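Bedding and Bed-Making: Frequently Asked Questions
Prarkstead Shared Housing – Residents' Information
Last revised 02/05/2018

These answers apply to the single rooms at Prarkstead and to the short-stay rooms at Stutembridge. Questions about furniture, heating and keys are on separate pages.

What size are the beds?

All beds in the small rooms are singles. A standard single fitted sheet will go on, but the flat sheets in the linen cupboard are cut long and are meant to be tucked at the foot. King single sheets are too wide and will not stay flat.

Do I have to use the house linen?

No. Residents may bring their own sheets, covers and pillows. House linen is handed out as a set of sheet, cover and pillowcase. If you use your own, return the house set to the cupboard folded, with the set label on the outside.

How often is linen changed?

House sets are exchanged every 14 days. Take the used set to the laundry room before noon and collect a clean one. Sets left in the corridor are not collected.

Why does my sheet wrinkle in the middle?

Usually it has been tucked on one side only, or the long edge has been laid across the bed. Strip it back to the mattress, centre the middle crease, tuck the foot, then work up both sides. Printed cotton sheets will keep shallow creases after a night's use no matter how they are tucked. Pull the comforter right off before smoothing. A comforter left in a heap on one side holds the sheet down under its weight, and the folds gather beside it.

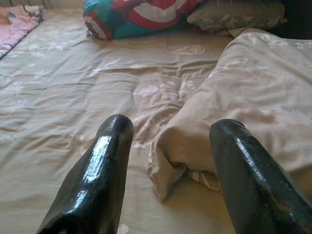 Gillespie MacAulay writes that he gets a flatter result by tucking the head end first and pulling towards the foot. Either order is acceptable. With the long flat sheets, starting at the head leaves more fabric to deal with at the foot, so a deeper fold is needed there.

What is the correct way to fold a comforter?

For daily use, spread it to the full width of the bed and turn the top edge down once, below the pillows. For storage, fold lengthwise in thirds, then in half twice. Do not compress feather-filled comforters in vacuum bags for more than one season.

My duvet has bunched up inside its cover. How do I fix it?

Open the cover and find the two top corners of the duvet. Push each one into the matching corner of the cover, hold both from the outside and shake downwards. Close the opening before you lay it on the bed. If the cover has inside ties, use them. If the bunching comes back within a few days, the cover is probably larger than the duvet.

Can I mix patterns?

Yes. There is no rule about colour or print. Several residents keep a floral bedspread on the bed and a child's cover on top.

What goes on first, the bedspread or the sheet?

The order from the mattress up is protector, sheet, duvet or comforter, bedspread. Some residents lay the bedspread under the sheet so that it hangs down and covers the side of the bed. This is allowed. Keep the hem clear of the floor by at least 2 cm – a hem that touches collects dust and wears along the edge.

Where do cushions go when the bed is in use?

On the chair or against the wall at the head end. Large cushions may be stood upright between the bed and the wall, provided they do not cover the outlet. Cushion covers are washed separately from sheets. Red and dark covers are to be washed cold, on their own, for the first few washes.

How close can the bed be to the wall outlet?

Leave a gap wide enough to reach the outlet without moving the bed. Nothing soft should be pushed against a plug that is in use. Curtains should hang freely and not be tucked behind the headboard or pillow.

Can the wastebasket be kept beside the bed?

Yes, on the floor and clear of hanging fabric. Paper and flattened cardboard can share one basket in the rooms and are sorted at the bin store. No food waste in bedroom baskets, please.

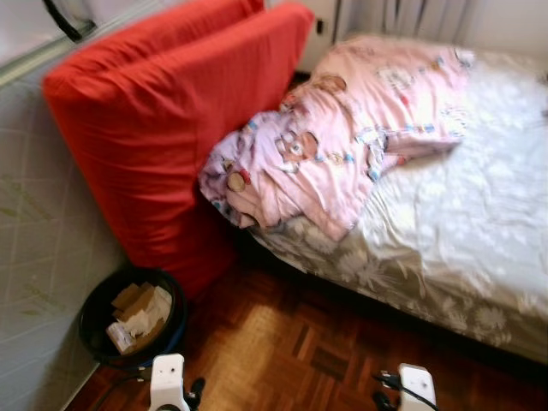
What are the washing temperatures?

Sheets and pillowcases: 60 degrees.
Printed duvet covers: 40 degrees, inside out, fastened.
Bedspreads: 30 degrees, one per load.
Pillows: check the care label. If there is no label, ask at the desk.

The Braker dryers are set to switch off after 49 minutes. A bedspread normally needs a second cycle on low.

Can I get a spare pillow or blanket?

Ask Amna Niazi at the Stutembridge desk, or Agnes Guthrie at Prarkstead. Spare blankets are kept in cupboard 17. Sign the sheet inside the door when you take one and again when you bring it back.

What happens if I damage house linen?

Report it when you exchange the set. Small tears are mended. There is no charge for ordinary wear, including faded prints. The charges for lost items were revised in April and are posted beside the cupboard.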